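Drinari Home Forum > Laundry and utility > Top loader in the kitchen: jeans, knitted gloves and a red towel in one wash?

tilly_marrow
Started 2022-09-11

We have moved the washing into the corner of the kitchen and now have a top loader for the first time. I grew up with front loaders and I'm not sure how much of what I know still applies.

My usual dark wash is jeans, socks and whatever else is dark. At this time of year the gloves start coming out as well. They are knitted ones and the label only says 30 and no tumble drying. There is also a red towel that I have been keeping out of everything because it ran badly the first time I washed it on its own.

Two questions. Can the gloves go in loose with the denim, or will they end up stretched? And when is a red towel safe?

Powder is Flasto, the one for colours.

bensonhill
Reply 1

Denim and knitwear don't go together in a top loader. The jeans wrap round everything and pull. Put the gloves in a net bag or do them in the sink. The towel can go in with the jeans if you don't mind what happens to the towel.

How much room have you got round the machine? Ours walked when we first had it, and it marked the cupboard.

tilly_marrow
Reply 2

There isn't much room. Kitchen units on one side and white tiles on the other. I've put up three pictures: denim at the machine, the corner with the washer in it, and one of the gloves with the red towel hanging up behind.

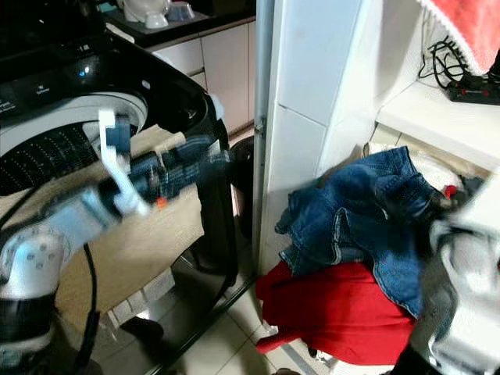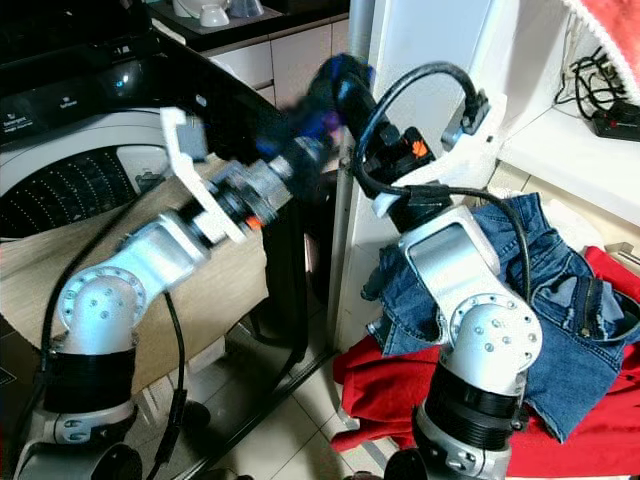
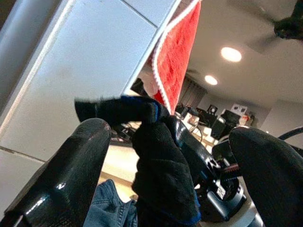

Hrefna Juhl
Reply 3

I'd disagree with bensonhill on the gloves. I wash knitted gloves with jeans all winter and they come out the same size they went in. What matters is the amount of water and not overfilling. If the jeans are packed down to the bottom then yes, they will drag on anything small. Half a load, cool wash, slowest spin.

I would turn the gloves inside out first if you can get the fingers through. If you can't, leave them.

The towel is a different matter. Soak it in a bucket of cold water for 20 minutes and look at the colour of the water. Repeat until it is clear. Mine took 5 goes.

bensonhill
Reply 4

Half a load of jeans is two pairs in ours. I'm not running the machine for that. A net bag costs next to nothing and you find both gloves at the end.

Hrefna Juhl
Reply 5

You can run a half load if the machine lets you set the water level. Most top loaders do. I accept the point about finding both gloves.

pegs_and_line
Reply 6

A few things from someone who has had a top loader in the kitchen since January last year:

Check pockets before the jeans go in. A tissue in a top loader goes everywhere.

Fasten zips. Zips catch on knitted cuffs.

I see there is cardboard against the front of the machine. If it is there to stop knocks, it will go soft when the floor gets wet. I used an offcut of rubber mat.

Don't leave the lid down after a wash. It smells within a couple of days.

On the towel, I notice it has a white border. If it was going to run I would expect the border to show it first, so look closely at that after the next soak. A pink edge means keep it apart.

tilly_marrow
Reply 7

Thanks all. I hadn't thought of using the border as a test – I'll check it in daylight. The cardboard is only there for now, and I have some mat left from the shed.

The water level can be set on this one. I'll try a net bag AND a half load for the gloves, then nobody is wrong.

bensonhill
Reply 8

Measure the gloves before and after. Flat on the table, cuff to fingertip.

old_mangle
Reply 9

I have never washed a red towel with anything except another red towel and don't intend to start. Gloves by hand in a bowl, squeeze, roll in a dry towel, lay flat. They will be done before the machine has finished filling.

Hrefna Juhl
Reply 10

Not if there are four people in the house with gloves.

pegs_and_line
Reply 11

Which drying rack are people using for gloves? The wire on mine leaves a line across the palm.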